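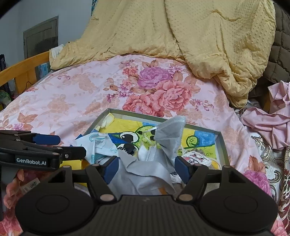
Plullden has taught its sorting software to say it doesn't know

Mandwood, 6 Mar 2020

Plullden, the small software firm above the carpet shop in Mandwood, has put out a new version of its grasp planner, and the main improvement is that it gives up sooner.

The planner, called Suteck, decides where a two-fingered gripper should close on an object and how hard. The old version was never short of an answer. Shown a mug or a shoe, it would pick a spot and commit. Shown something limp, it did much the same, with the confidence of a man folding a road map, and usually closed its fingers on whatever happened to be underneath.

Release 94 (the firm numbers everything, including the ones it would prefer to forget) adds a third reply to the usual "grasp" and "skip". It is called "look again", and it asks for a second view before anything moves. The team had resisted it since January on the grounds that customers pay for decisions. Customers, when asked, said they would pay rather more for fewer torn packets.

Soft household goods are what the work is for. Face masks, paper pouches, cotton and folded cloth have no fixed shape, overlap one another and look different every time they are put down. The planner now learns from demonstrations by people using hand-held grippers in ordinary rooms, with ordinary bedding. The firm's earlier training runs were done on a plain grey table, and Suteck became extremely good at plain grey tables. Introduced to a flowered sheet, it tried to pick the roses.

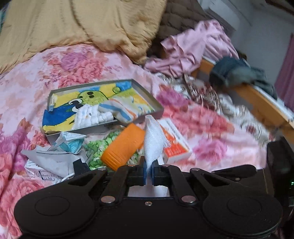 Gauze remains the hard one. It is thin and folds where it likes, and loose threads at the edge persuade the planner that the thing is wider than it is. The new version ignores stray threads when it works out the outline, then plans a pinch across a fold, where there is more to hold. In the firm's own tests, on 500 attempts with gauze and similar pieces, it chose to look again 300 times. Plullden describes this as caution. Sales, a department of two, has asked for a different word.

The price of all this is speed. A second look means a second pass through the planner, and on older machines the pause is long enough to make people check the plug. There is a setting to limit the number of looks, which ships at two. Setting it to zero brings back the old behaviour, roses included.

The release also fixes a fault in the replay tool, which had been playing some demonstrations backwards, and shortens the start-up log from 1,423 lines to one screen. Existing users can update from the usual page. Saved grasps from earlier versions will load, although the planner may now have doubts about them.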